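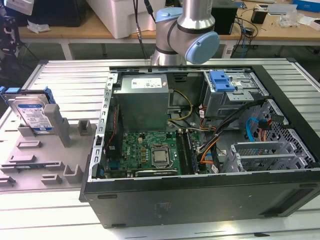
3. Trial of the Hirkon bench arm on PC strip-down

Project: Sketilham Reuse, student report
Date: September 15, 2022

3.1 What we were asked to find out

The Hirkon is sold to colleges as a kit: one arm, one slatted table, a fixture tray, and a licence for the teaching software, which is called Kala. The brochure says it will have a class "dismantling with confidence" by the end of the first session. Our task was to decide whether the department should keep it after the loan period or send it back. We used old desktop towers, as they come to us free and do not complain.

3.2 Setting up

The tower goes on its side on the slats with the side panel off and the inside facing up. The fixture tray sits to the left, and a 3.5-inch hard drive stands upright in it next to the post. With the cooler off, the processor can be seen in its socket, and we used its square metal lid as the reference point for lining everything up. Kala asks for a reference point and then asks again, in case you have changed your mind.

The setup guide allows one lesson for all this. We took two, and the second was mostly spent finding out that the guide had been written for the previous version of the tray.

3.3 Results

We logged 98 attempts at moving a drive between the tray and the case. Drives with plastic rails went better than bare ones, which tended to turn as they were lowered. Cables were the real trouble. A tower of this age has a thick bundle running from the drive cage down to the motherboard, and Kala treats every cable as though it were not there. The arm holds the same view until it meets one.

Error 1241 came up so often that we looked it up. The manual gives its meaning as "unexpected condition". We wrote to the support desk, which answered quickly and politely, and suggested we remove the unexpected condition.

3.4 Good points

The arm repeats a taught position well. The slatted table is excellent — fixtures can be moved and clamped in very little time, and we would happily keep the table on its own. The Yusuf add-on, a set of ready-made routines, saved us a lot of typing once we had deleted the ones for laptops.

3.5 Cost and recommendation

The licence is 1000 pounds a year on top of the kit. For that we would want cable handling that works and a guide that matches the parts in the box. We recommend extending the loan until March, asking for the newer guide in writing, and not buying the licence before then.

3.6 Still to do

Repeat the drive test with the cables tied back. Find out whether the table can be bought separately.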